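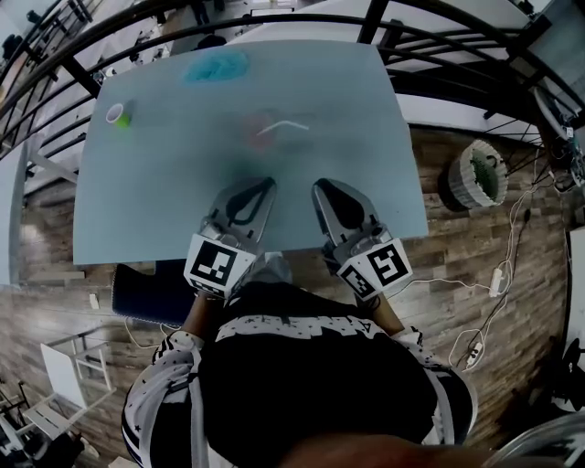

Pinza de mano sobre la mesa, con un paño y un vaso verde volcado.

Buscar en Trucos de taller Escriba aquí su búsqueda
julio de 2025 – Redacción Brennan

Antes de pedir precio para automatizar una tarea de casa o del taller, escriba qué objetos hay que coger. La pinza Gornar nos la presupuestaron en 1839 euros, sin almohadillas de repuesto. Añada casi 200 para recambios y cables.
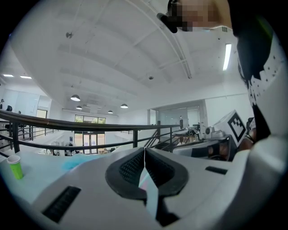 El presupuesto debe incluir las pruebas. Reserve un 10 % y empiece con cosas baratas: un vaso de papel como el verde de borde blanco sirve para ensayar el agarre y cuesta céntimos. Deje la vajilla para cuando la fuerza esté ajustada. Pida también el plazo de entrega – el de Pravton no venía en la oferta.

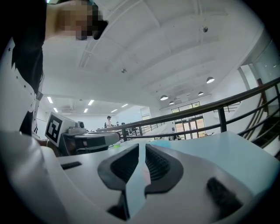
¿Conviene comprar dos pinzas desde el principio?
Con una basta para las primeras semanas. Pida que le mantengan el precio de la segunda hasta enero.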